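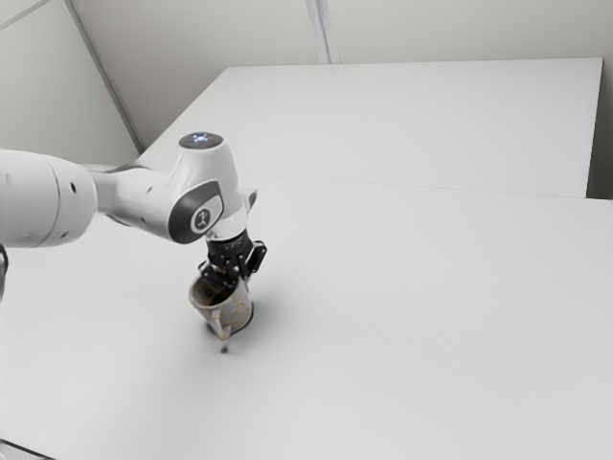
Contracts for small film companies: what to sort out before the first day of shooting
Speaker notes, Irja Savolainen
Producers' afternoon, 5 Jun 2023

Start when the room has settled. Say who I am: production lawyer, mostly low-budget features and television series. Mention that the handout has the clause wording, so people needn't copy from the screen.

Slide 1. Title
General information only. Anyone with a live dispute should get advice on their own papers. Questions at the end, except if a term is unclear, then put a hand up.

Slide 2. Chain of title
Chain of title means the set of documents showing that the company making the film owns or has licensed everything in it. A distributor will ask for it. So will a sales agent, a lender and the insurer.
Tell the Selari story. Feature script, two writers, one of them left after the second draft. No written agreement with her. The film was finished when the distributor's lawyer asked for her assignment. She signed in the end, for a fee and a shared credit. It held up delivery for three months.
Point to make: an email saying "happy for you to use it" may help as evidence, but in the UK an assignment of copyright has to be in writing and signed by or for the owner.

Slide 3. Option agreements
Explain option against purchase. The option buys time, the purchase buys the rights. Both prices should be in the same document, or the producer has nothing firm to take to a financier.
Things to check on the slide:
Length of the first option period and how it is extended
Whether the option fee counts towards the purchase price
Who owns drafts written during the option if it lapses
How notice is given, and to which address
Ulla Peltonen made the point last time that people forget the expiry date. Put it in the diary twice. An option that ran out last week is not an option.

Slide 4. Which company signs
Most projects use a single-purpose company. Dromen is the one in the handout. If the option was signed by the parent company, Nurmi, the rights have to be moved across by a written assignment before Dromen can grant anything to a broadcaster. Check that the option allows assignment. Some need the author's consent.
Leave the diagram up while talking.

Slide 5. Cast and crew
Every person who contributes something creative needs a signed agreement with an assignment of rights and a waiver or consent on moral rights. Include the composer, the storyboard artist, the title designer and anyone doing a day of additional writing.
Employees: copyright in work done in the course of employment normally belongs to the employer, subject to any agreement. Freelancers: it doesn't. Say this slowly, it comes up every time.
Performers' consents are a separate matter from copyright. The handout has a paragraph for each.

Slide 6. Locations, props and artwork
Location release before the recce if possible, certainly before the unit arrives. Check that the person signing has authority to sign.
Paintings, posters and printed fabrics may be protected. Passing appearance in the background may be covered by incidental inclusion, but that is a thin thing to rely on if the camera stays on the item or the item was chosen for the shot.
Ketden example: a wall hanging in 8 shots, replaced in post at a cost well above the 1,000 the artist had asked for.

Slide 7. Delivery schedule
Read it before signing the distribution agreement. The one on the slide has 62 items. Go through music cue sheet, credit list and title report only. Skip the technical items if short of time.
Mark who is responsible for each item and by when. Final payment usually depends on acceptance, so find out what acceptance means and how long the distributor has to object.

Slide 8. Credits
Agree wording, size and position in the contract. Keep one list and update it with each signed agreement. Include the usual line that an accidental failure to give credit is not a breach, with a duty to put it right on future copies.

Slide 9. Questions
If it's quiet, ask who has had to chase a signature after wrap.
Likely questions: co-writers with no agreement, use of real people's names, what happens when a financier wants a share of copyright. For the last one, say that it depends on the size of the share and what consents come with it, and that Ulla is covering co-production in September.

Handouts by the door. Take the spare copies back to the office.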